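미생물학실험 2주차 메모 (2020/01/22)
주제: 토양 시료 균수 측정, 희석평판법

- 지난주 못 한 부분부터. 시료는 Patano, Esidar 두 곳. 봉투에 지점명 꼭 쓸 것
- 토양 1 g + 멸균 식염수 9 mL → 10^-1. 볼텍스 1분, 큰 입자 가라앉힌 뒤 상층액 사용
- 10배씩 10^-5까지. 팁은 단계마다 교체!!
- 도말 0.1 mL, 희석배수당 평판 3장. R2A 배지
- 배양 28도, 뒤집어서. 뚜껑 말고 바닥에 라벨

원심분리 관련
3000 rpm / 4000 rpm 헷갈리는 조 많음. 이번엔 3000. rpm이랑 g 다름, 로터 반지름 확인하고 환산해서 보고서에 둘 다 적기.
흡광도는 600 nm, 블랭크는 배지로. 식염수로 잡으면 값 다 틀어짐

계산
CFU/g = 집락수 × 희석배수 ÷ 도말량(mL)
30개 미만, 300개 초과 평판은 제외. 평균 낼때 제외한 것도 표에는 남길 것
예) 10^-4 평판 평균 60개 → 60 × 10^4 ÷ 0.1 = 6 × 10^6

왜 배양법 값이 현미경 직접계수보다 낮은가? → 배양 안 되는 균, 뭉친 세포가 집락 하나로 나옴, 배지 선택성. 시험에 나옴
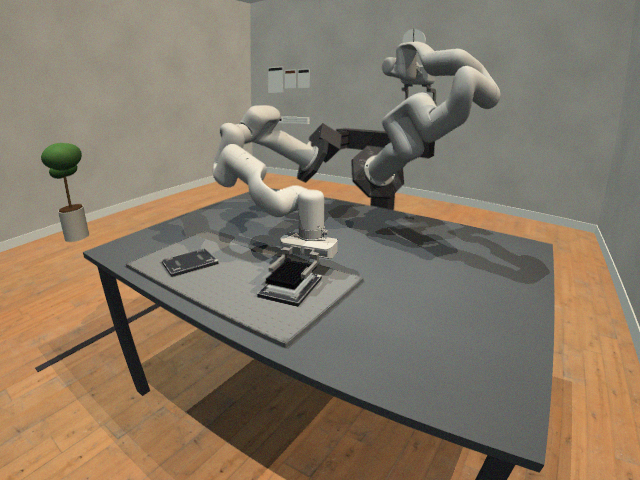

그림 1. 테이블 위쪽의 흰색 로봇팔 두 대 (시뮬레이션 화면)

다음 시간: 그람염색. 17쪽까지 읽어오기. 탈색 시간이 제일 중요함, 너무 길면 양성도 음성처럼 보임
읽기자료는 Sotomayor & Montes 유인물, 방법 부분만 보면 됌
보고서는 조별 1부, 원자료 사진 첨부. 늦으면 감점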